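Timora サポート窓口
件名:白い長毛のぬいぐるみ、洗った後に毛が固まり、収納ケースに入れると匂いが戻る
状態:解決(経過を見る項目が一つ残っています)
報告者:Trinh Mai
担当:Orestis Papadakis
関係者:Kiều Đinh、Alby Tapsell
分類:おもちゃの手入れ/布と毛/収納

[最初の報告 Trinh Mai]
お世話になっております。おもちゃの貸し出し室で、洗うことと片づけることを担当しておりますTrinh Maiと申します。日本語は母語ではありませんので、分かりにくいところがありましたら、どうぞご質問ください。

ご相談したいのは、白くて毛の長いぬいぐるみのことです。6月に入ってから、次の二つの問題が出ています。

問題1 洗って乾かした後、毛の先が細い束になって固まります。手で触ると、束の中に少しべたべたした感じがあります。ブラシを通すと一度はほぐれますが、次の日の朝には同じ場所がまた束になっています。特に、おなかと足のつけ根がひどいです。

問題2 乾いたと思って収納ケースに入れると、次の日にふたを開けたとき、湿った布のような匂いがします。ぬいぐるみを外に出しておくと、匂いは夕方までに弱くなります。ケースに戻すと、また匂います。

使っているものは、次のとおりです。
・洗剤:Prastineの泡タイプ(布のおもちゃ用、うすめないで使うもの)
・乾燥:Havikの衣類乾燥用の送風機、温風、90分
・収納:白いプラスチックの角の丸いケース

今までに試したこと:
・Prastineの量を増やして、もう一度洗いました。束はもっと増えました。
・乾燥の後、さらに室内に一晩つるしました。匂いは少し良くなりましたが、なくなりませんでした。
・ケースの中にコーヒーの粉を入れた小さな袋を置きました。コーヒーの匂いのするぬいぐるみになりました。この方法はもうやめました。

この子は子どもたちに人気があり、予約の列が長いので、できれば早く貸し出しに戻したいです。よろしくお願いいたします。

[返信 Orestis Papadakis]
Trinh様、詳しいご報告をありがとうございます。二つの問題は原因が別かもしれませんので、分けて調べさせてください。まず確認したいことがあります。

1 泡を落とすとき、水ですすいでいますか。それとも、ぬれた布でふいていますか。
2 温風の温度の設定を教えてください。
3 乾燥の直後に、毛の表面だけでなく、中綿も乾いているかどうかを、どのように確かめていますか。
4 足の先に色のついた部分がありますか。ある場合、白い毛に色が移っていないかも見てください。

[追記 Trinh Mai 10:20]
お返事ありがとうございます。順番にお答えします。

1について。ぬれた布でふいています。容器の説明に「すすぎは必要ありません」と書いてあるので、そのとおりにしていました。

2について。一番高い温度にしていました。温度計を出てくる風に当ててみましたが、数字が動くので、正しい値は書けません。

3について。手のひらで毛を触って、冷たくなければ乾いたと考えていました。中綿を確かめたことはありません。今日、背中の縫い目の上から強く押してみましたら、指が少し冷たく感じました。中はまだ乾いていなかったと思います。

4について。足の先は赤っぽい茶色です。白い布を水でぬらして、その部分を押さえてみましたが、布に色はつきませんでした。すぐ上の白い毛も見ましたが、色が移ったようには見えません。

[返信 Orestis Papadakis]
確認ありがとうございます。色のことは、これで心配しなくてよいと思います。

毛が束になるのは、洗剤が毛の根元に残っているからだと考えます。短い毛の布では、ふくだけでもほとんど取れます。毛が長いと、布が毛の上をすべってしまい、根元まで届きません。そこに高い温度の風を当てると、残ったものが毛の先のほうで固まります。量を増やしたときに悪くなったという点も、この考えに合っています。

匂いのほうは、中綿の湿り気が一番あやしいです。ただ、ケース自体に匂いがついている可能性もありますから、ケースだけのテストもお願いします。手順は次のとおりです。

手順A(毛の束)
A-1 洗面器に37度のお湯を入れる。洗剤は入れない。
A-2 束になっている部分だけをお湯につけ、指で毛の流れにそってなでる。もまない。
A-3 お湯が白くにごらなくなるまで、お湯を替える。
A-4 タオルではさんで押す。ねじらない。
A-5 送風機を冷風にして当てる。途中で目のあらいくしを、毛の先から少しずつ通す。

手順B(ケース)
B-1 ケースを空にして、中を水ぶきし、乾いた布でふく。
B-2 何も入れないで一晩ふたをする。
B-3 朝、開けてすぐに匂いを確かめる。できれば二人で別々に確かめて、後で答えを合わせる。

[追記 Trinh Mai 15:45]
手順Aをしました。お湯は最初、牛乳を少し入れたような色になりました。こんなに洗剤が残っていたことに、大変驚きました。お湯を替えるのは四回で、最後は透明になりました。

一つ困ったことがありました。耳のつけ根の毛は、くしを通すときに抜けそうになりました。無理をしないで、そこは指だけでほぐしました。これは正しいやり方でしたでしょうか。

冷風は時間がかかります。90分では全然足りませんでした。今もまだ送風機の前につるしてあります。帰るときに一度止めて、明日また続けます。

[返信 Orestis Papadakis 16:10]
耳のところは、指だけで大丈夫です。縫い目の近くの毛は抜けやすいので、くしは使わないほうが安全です。手順に書いておくべきでした。失礼しました。

夜の間に送風機を止めるのは問題ありませんが、ぬいぐるみをケースに入れないでください。つるす場所がなければ、台の上にタオルを敷いて、向きを時々変えてください。

[追記 Kiều Đinh 翌朝]
手順Bの二人目として参加しました。Trinhさんと別々にふたを開けて、紙に答えを書きました。二人とも「匂いなし」でした。ただ、私はふたの裏の溝に少しほこりがあるのを見つけました。綿棒で取りました。匂いとは関係がないと思いますが、記録のために書いておきます。

それから、洗い場の湿度計を見ましたら、85パーセントでした。窓を閉めたまま洗濯機を使っていたためです。窓を開けてしばらくすると、下がりました。Trinhさんが送風機を使っている場所も、この洗い場です。

[返信 Orestis Papadakis]
Kiều様、とても大事な情報です。湿度が85パーセントの部屋で風を当てても、湿った空気を回しているだけになります。温風の90分で中綿が乾かなかったことも、これで説明がつきます。

乾かす場所を変えることはできますか。洗い場の外で、洗濯機から離れたところが良いです。

[追記 Alby Tapsell]
倉庫の鍵を持っている者です。場所の件ですが、絵本の部屋の隣の廊下なら、コンセントもありますし、昼は風がよく通ります。Havikの送風機を置いても、通る人のじゃまになりません。物干しのさおも一本貸せます。午後、こちらで運んでおきます。

[追記 Trinh Mai]
Albyさん、ありがとうございました。廊下に移しました。冷風で、昼から夕方まで続けました。

乾いたかどうかの確かめ方も変えました。手のひらで触るのをやめて、乾いたティッシュをおなかの上に置き、その上から両手でゆっくり押します。ティッシュがしわになるだけで、しっとりしなければ合格です。背中、頭、足も同じようにします。足のつけ根は最後まで残りやすいので、二回しました。

夕方のテストでは、全部合格でした。重さもはかってみました。洗う前の重さを書いた紙がなかったので、比べることができず、残念でした。次からは、洗う前に必ずはかって、台帳に書くことにします。

毛の具合について。くしを通した後、束は戻っていません。前は白い毛の間に細い線が何本もあるように見えましたが、今はふわふわと広がっています。触った感じも、べたべたしません。

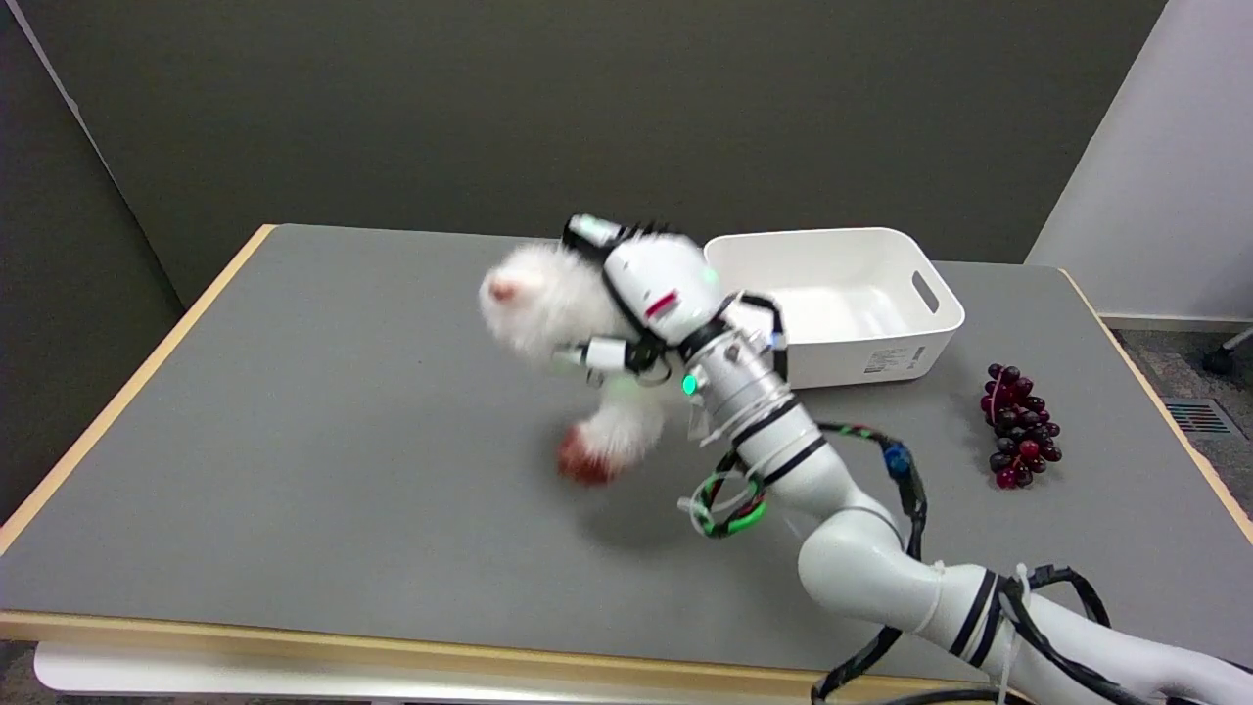
貸し出しに戻す前に、収納の決まりも直しました。今までは、乾燥が終わるとすぐにケースに入れて、ふたをしていました。今は、ティッシュのテストに合格した後も、一晩は灰色の台の上に出しておき、朝にもう一度テストをしてからケースに入れます。ケースには毛の長いものを一つだけ入れます。上からほかのおもちゃを重ねると、毛が寝てしまい、次の日に束のように見えることがあるからです。

ケースに入れて一晩たった後の結果を書きます。朝、ふたを開けたときに湿った匂いはありませんでした。Kiềuさんにも確かめてもらい、同じ答えでした。念のため、さらに一晩置いて、もう一度確かめました。やはり匂いませんでした。

一つ質問が残っています。Prastineの泡タイプは、毛の長いぬいぐるみには使わないほうがよいでしょうか。まだ新しい容器が8本あります。捨てるのはもったいないです。

[返信 Orestis Papadakis]
良い結果で、私もうれしいです。泡タイプは、毛の短いもの、布の人形、布の絵本などには、そのまま使っていただいて問題ありません。毛の長いものの場合は、次のようにしてください。

・泡を毛に直接つけない。布に取って、汚れた部分だけを軽くたたく。
・その部分は、必ず37度のお湯ですすぐ。
・全体を洗いたいときは、泡タイプを使わない。

なお、「すすぎは必要ありません」という説明がどの種類の布についてのものか、当方の手入れカードにも書いてありませんでした。カードの文を直すことを提案しておきます。

もし中綿まで強く汚れたときは、家庭の設備では乾かすのが難しいので、クリーニング店のKhươngに出す方法もあります。ぬいぐるみの受付は窓口だけで、箱で送ることはできません。預ける前に、足の先の色のことを必ず伝えてください。店によって使う洗剤が違いますので、ぬれた布のテストに合格していても、言っておくほうが安心です。

[追記 Horacio Navarrete]
手入れカードの担当です。提案を受け取りました。毛の長いものについては、別の行を作ります。下の文でよければ、次の印刷に入れます。

「毛の長いぬいぐるみ:泡の洗剤は布に取って使い、ぬるま湯で根元まですすいでください。冷風で乾かし、中綿が乾いたことを確かめてから、ふたのある入れ物にしまってください。」

漢字には全部ふりがなをつける予定です。借りる方の中に、日本語を勉強している方が多いと聞きました。

[追記 Trinh Mai]
Horacioさん、文を読みました。とても分かりやすいです。一つだけお願いがあります。「根元」という言葉は、私も最初に読んだとき、木の根のことかと思いました。「毛のはえているところ」と書いてくださると、もっと多くの人に伝わると思います。

[追記 Horacio Navarrete]
なるほど、そのように直します。ありがとうございます。

[処理の記録 Orestis Papadakis]
原因1:毛の長い部分に洗剤が残り、高い温度の風で固まった。
対応1:お湯だけのすすぎ、冷風、毛の先からのくし。耳と縫い目の近くは指でほぐす。
原因2:洗い場の湿度が高く、中綿が乾く前にケースに入れていた。
対応2:乾かす場所を廊下に変更。ティッシュのテストを夕方と朝に行う。
ケース:匂いなし。交換の必要なし。
残りの項目:雨の続く時期に、廊下でも同じ時間で乾くかどうか。Trinh様が台帳に重さと乾燥の時間を書き、次に洗ったときにこのチケットに追記する。

[追記 Trinh Mai]
承知いたしました。台帳に「洗う前の重さ」と「乾いた後の重さ」の欄を作りました。次の予約の方には、明日の午前に渡します。皆様、ご親切に教えてくださり、ありがとうございました。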